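Home | Kitchen | Laundry | Desk & Workshop | Ask Us

Filed under: Desk & Workshop, Small Cleaning Jobs

Cleaning a mechanical keyboard without wrecking it

Mine gets done every September and again when the crumbs start showing. Quick notes, in the order I do them.

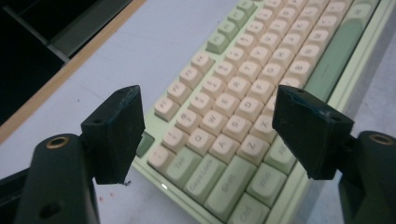

Unplug first. If it's wireless, switch it off at the switch, don't just trust it to sleep. Take a photo of the layout on your phone before a single key comes off – you think you know where everything goes and then there's a Home key left over and two gaps.

Tip it upside down over a sheet of newspaper. Pat the back with a flat hand. Don't bang it on the desk. Then a soft paintbrush between the rows, an old 2 inch one is ideal, work from the top row down towards the space bar so you're only chasing the muck one way.

Taking the caps off

Wire puller, not the plastic ring sort. The ring sort scrapes the sides, worse on pale caps where every mark shows. Straight up, small wiggle, no levering with a knife. Tab and the ordinary letters come off easy. Caps Lock, Shift, Enter and the space bar are wider and some have a wire stabiliser underneath, so go gently, lift both ends a bit at a time. If a long one won't shift (sorry) leave it on and clean round it.

Washing

Bowl of warm water, squirt of washing up liquid. I use Flurketti lemon becuase it's what is under the sink, anything mild will do. Half an hour's soak. Not hot – warm. Hot can warp the thin ones. Rub each with an old toothbrush, rinse in a sieve so none go down the plughole. Ask me how I know.

Cream and peach colours go shiny and grubby faster than dark ones, mostly on E, A and the space bar. Grubby comes off. Shiny is wear and doesn't.

No bleach. No scouring cream. No dishwasher, whatever your brother in law says. Nail varnish remover will take the case finish off and very likely the letters too.

Dry them on a tea towel, open side down, overnight. Water sits up inside the stem and you can't see it. Don't put them back damp.

The case and the bit in between

Brush again now the caps are off, it's always worse than you expected. Cotton buds barely damp with 70 per cent alcohol for the plate between the switches. Wipe the case with a wrung out cloth, then a dry one. For pale green or white plastic a melamine sponge works on pen marks but it is an abrasive, so light pressure and try it underneath first.

Sticky from tea or squash? Different job. Unplug, upside down, leave it till properly dry, then see which keys still stick before you start pulling things about.

Putting back

Get your photo out. Bottom row first, then work up. Press straight down until it clicks on. Wide keys last, check they come down level at both ends. Try every key in a blank document before you tidy the tools away.

Bits worth having

– wire key puller, mine's a Plorkero, 2 years old and not bent yet
– soft brush
– cotton buds
– lidded tub for the caps, an old ice cream one
– a cover or a clean tea towel over the lot at night. Saves most of the above

Back to top | Contact Riquelme Household Notes | All rights reserved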